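Good Practice for Robot CPU Swaps: Setting Your Limits First

Posted by Tamsin Tawhiri in Bench Guides

I love this job. Getting an arm to lift a processor out of an old desktop is about as fiddly as bench work gets, and when the rules are sorted beforehand it's a joy to run. These are the ones we use at Langat. Borrow them, change them, tell me where they fall short!

Before the arm moves

Unplug the computer at the wall, then hold the power button in for a few seconds to drain what's left. Clip the ground strap to bare metal on the case. Check that the fingertips are the static-safe ones (we keep ours in a labelled tin, and yes, somebody still grabs the wrong pair now and then).

Next, write down three numbers and tape them to the bench: the grip force limit, the top speed inside the case, and the height where fast travel ends. Ours change with the model of computer, so the sheet gets redone for each batch. Sheet 54 is up there at the moment.

Tie back any cable that crosses the path. If you can't move it, teach a waypoint that goes around it.

Opening the socket

Release the lever and raise the load plate all the way before you bring the gripper in. Half open is the worst of both worlds. Come down slowly, straight over the socket, and close on the edges of the processor. Keep the fingers off the contacts on the underside, and stop if the chip starts to tilt while it's over the socket.

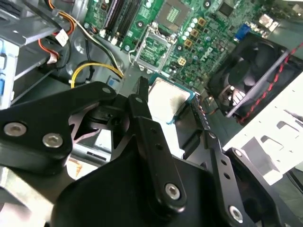
Godfrey Obura disagrees with me on the tilt rule and would rather let the arm finish its lift, on the grounds that a pause right over the socket gives the chip more time to slip. His fix is to set the grip check lower down, before the lift begins, and abort there.

I've come around to half of that. We now check grip at the bottom and again at the safe height, and a person decides what happens if the second one fails.

Hands and stop buttons

One person runs the pendant, and that person holds the stop. Nobody reaches into the case while the arm has power, even to nudge a wire. Say "hands in" and wait for "arm off" to come back. It feels silly on the first morning and completely normal by Wednesday.

Writing it up

Log every abort, including the boring ones. Put down the computer's tag number, the limits on the sheet and what the arm was doing when it stopped. Our entry for tag 1514 is two lines long and it got us a better approach angle!

Next guide: cleaning off old paste without gumming up your fingertips.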